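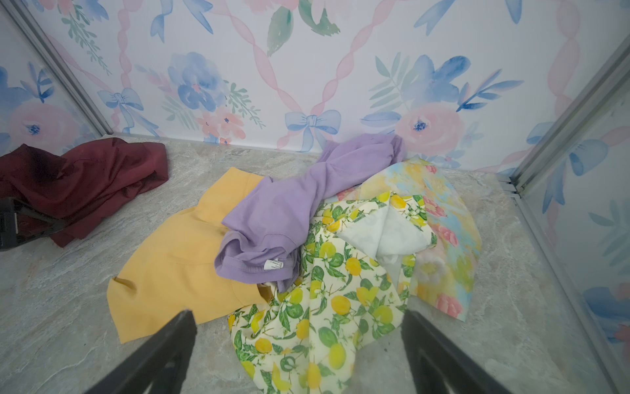 The maroon one, off by itself on the left, and all those bows

November, just after nine at night, kettle on

Such a good day! I've been putting off the big clothes sort since the weather turned, and I had it in my head as a chore, and then I got going and couldn't stop talking about colours to anyone who'd listen (Radka mostly, poor love, over the phone while she was trying to cook tea).

First, the wallpaper. I still can't get over it. Pink roses, blue flowers like great big pansies, ribbons twisting across each other in a lattice, and blue bows popping up all over the place. Charmaine says it's like being inside a hatbox and I've decided to take that as high praise. I'd have gone plain cream five years ago and I'd have been bored stiff by now. With the pale grey marble look on the floor it's just lovely, and any bit of clothing you drop on it looks like it's been put there for a painting.

So, the maroon. It's such a deep colour, nearly burgundy in the folds, and I'd forgotten how much I like it. I wore it to death the winter we lived at Nundholm, when the heater only did one end of the house. Dinesh reckons it's had its day. Dinesh still wears the jumper he had at uni, so he doesn't get a vote. Keeping it!

Had a break about then for toast and the last of Jagadeesh's lime pickle, which is fierce stuff. Must give him the jar back. Also rang Mum, who wants to know if we're still coming up to Thevar for the long weekend, and I said yes before checking with anyone. Oops. It's two trains and a bus but I don't care, I want to see the jacarandas.

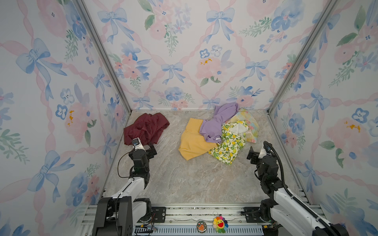
Mustard, lavender, lemons, pastel flowers, and the maroon still keeping its distance

Look at those colours together! I would never have put mustard yellow next to lavender on purpose and now I want to wear them both tomorrow. The purple shirt draped right over the yellow is my favourite bit. And then the lemons, little yellow lemons and green leaves on white, the most cheerful print I own. I bought it at the Caltstead market for 30 dollars when I'd gone in for potatoes, and came home without potatoes.

The pastel floral tucked in at the back is nearly camouflaged against that wallpaper, pale yellow and pink and blue, and I laughed out loud when I noticed. Flowers on flowers! I've promised it to Charmaine if she wants it, but I'm half hoping she'll say it's not her. She's got until Saturday's lunch, no, scrap that, she can take her time. I'm in no hurry to see it go.

Everything else on the list is still to do. Winter coats, the scarf drawer, the bag of odd socks I've moved house with twice. Pascal has offered his spare shelf, the one from the old place, if I can get it down his stairs. Will ring him in the morning.

To do: jar back to Jagadeesh, ask about trains, find the good hangers, potatoes.

Tea's gone cold while I've been writing. Making another and then bed.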